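4.3 Sorting and laying out bottles before packing

Use this section when you repack bath and laundry bottles into a Nollen storage crate. Read section 4.1 first if the crate is new and the dividers are still flat.

What you need

A table at least 30 inches deep
A mat that covers most of the tabletop
Plastic film, one sheet per large bottle
Paper towels
The Nollen crate with 3 dividers fitted

Steps

1. Clear the table and spread the mat flat. Press down any curled corners.

2. Check that every cap is closed. Tighten screw caps by hand. Push flip caps until they click.

3. Wipe each bottle with a dry paper towel, including the threads under the cap if there is residue.

4. Lay the large bottles on their sides near the front of the mat. Point all the caps the same way.

5. Put small bottles and squeeze tubes toward the back. They can lie at any angle at this stage.

6. Turn the labels up where you can. You will need to read them when you fill in the contents card.

7. Leave the bottles on their sides for 17 minutes, then look for drips on the mat. Wipe up any liquid and close the cap again. If a bottle still leaks, take it out of the set.

8. Place a sheet of film on the mat beside the large bottles. Wrap one bottle at a time, starting at the cap end, and tuck the loose edge under.

9. Load the large bottles into the crate first. Small items go in the top tray.

Note: Tubes and bottles under 400 ml do not need film. Stand them upright in the tray if they fit.

Note: Two bottles of the same product can share one line on the contents card. Write the quantity after the name.

Caution: Do not pack bleach in the same crate as any other cleaner. Keep loose film away from small children.

Caution: Do not stack filled crates until the lid latches are closed on both sides.

For replacement dividers and trays, see section 7.
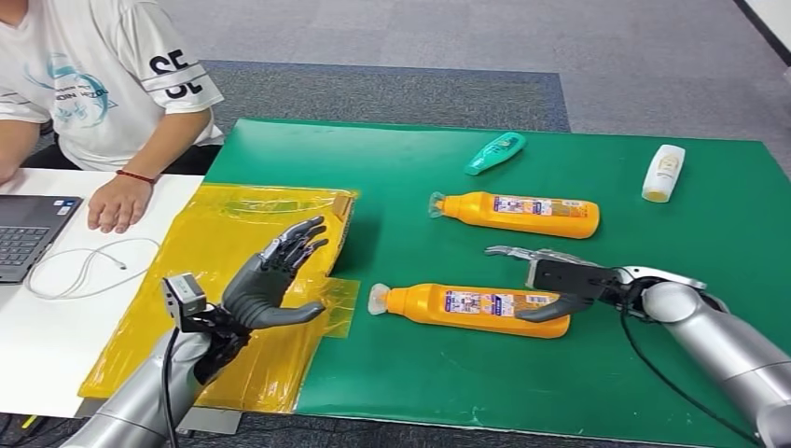 Figure 4-3. Large orange bottles laid on their sides with caps to the left, smaller items farther back on the mat.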